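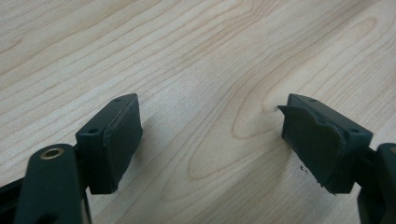

A light wooden tabletop, October.

I went to the open day at the Hikstead cheese works expecting to be sold something, and I was. The leaflet promises "a full tour of the make". We got a corridor with windows, a film, and a shop.

The film says Ravis, their hard cheese, is turned by hand every day. Our guide, Nazareno Negri, said there were 1194 wheels in the store. I asked how many people did the turning and he said it varied.

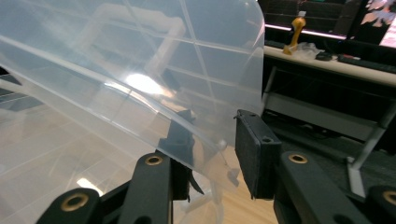

The tasting was better. Lernik, the washed one, smells stronger than it tastes and I'd buy it again at half the price. The Bodnár was described as nutty – I got salt, then more salt.

They also claim the milk comes from 330 cows on "neighbouring" farms. The map by the toilets put one of those farms two counties away.

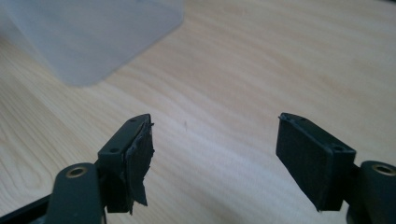 Parking was in a field, and the last tour left at three, well before the advertised time. A couple behind us had driven over for it and were given a voucher for the shop.

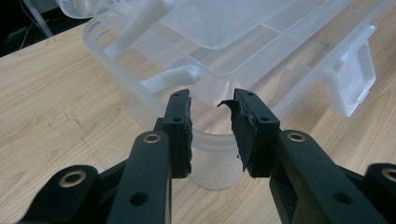
Is it worth the trip?
Only if you're passing, and skip the film.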